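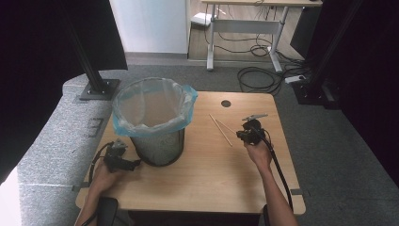 Mutua Rotich says every line in a piece of wood is one year of a tree's life, so anyone with a sharp pencil and some patience can tell you how old a table is.

Well, Mutua, I have heard that one a lot. There is some truth in it, and a lot that needs checking.

Where the lines come from

A tree gets fatter by growing new wood just under its bark. In places with a cold winter, it grows fast in spring and makes wood that is usually lighter in color. By late summer it slows down and the new wood is often darker and tighter. In winter it stops. One light band plus one dark band makes one ring, and one ring usually means one year.

Notice the word "usually." It is going to do a lot of work on this page.

Can you count the years on a table?

Probably not. To count rings properly you need to see the whole slice, from the middle of the trunk out to the bark, the way you do on a stump. Most boards are cut the long way. The saw goes through the rings at a slant or down their sides, so you get long stripes and wiggles.

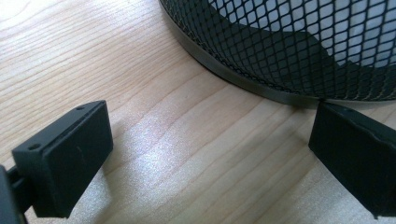

Grain lines running slantwise across a pale tabletop.

A board is also only a piece of the tree. Say you count 100 lines across a stump. Fine. Now say you count the lines on one plank from the same tree. You might be missing the middle, or the outside, or both. And a table top can be made of several boards glued side by side, which may come from different trees. Some tops are a very thin sheet of real wood stuck onto something cheaper, and some are just a printed pattern. The age of the table is another thing again. A table made last August can be made from a very old tree.

So is the stump always right?

Closer, but be careful. A tree having a terrible year may not make a full ring all the way around. A dry spell followed by rain can fool a tree into making an extra one. Many trees in warm places, where there is no real winter, don't make clear yearly rings at all.

Suppose a sign in the woods at Jestthorpe says an oak is 373 years old. I would want to ask who counted, and where on the trunk. If the sign says "over 300," I trust it a bit more – at least somebody is admitting they aren't sure.

What about wiggly lines?

I have read that a bend in the grain proves the tree was hit by lightning. Does it? Grain can curve around a knot where a branch grew. It can curve where the tree was hurt and healed over. It can also look curvy just because of the way the saw met the trunk. If someone shows you one swirl and tells you an exciting story about a storm, ask how they know.

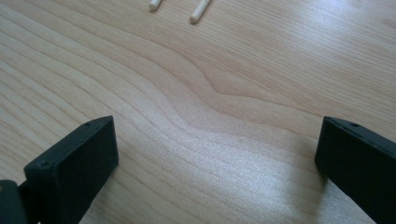
How scientists check

They don't trust one tree either. They use a hollow drill to take out a thin stick of wood, called a core, which shows the rings without cutting the tree down. Then they compare the pattern of wide and narrow rings with lots of other trees from the same area. If every tree but one has a skinny ring in the same year, that one gets another look.

Try it yourself

Find a stump with a smooth top and count from the middle to the bark. Have a friend count too, along a different line, and don't tell each other your answers until the end. If you don't match, count again before you argue.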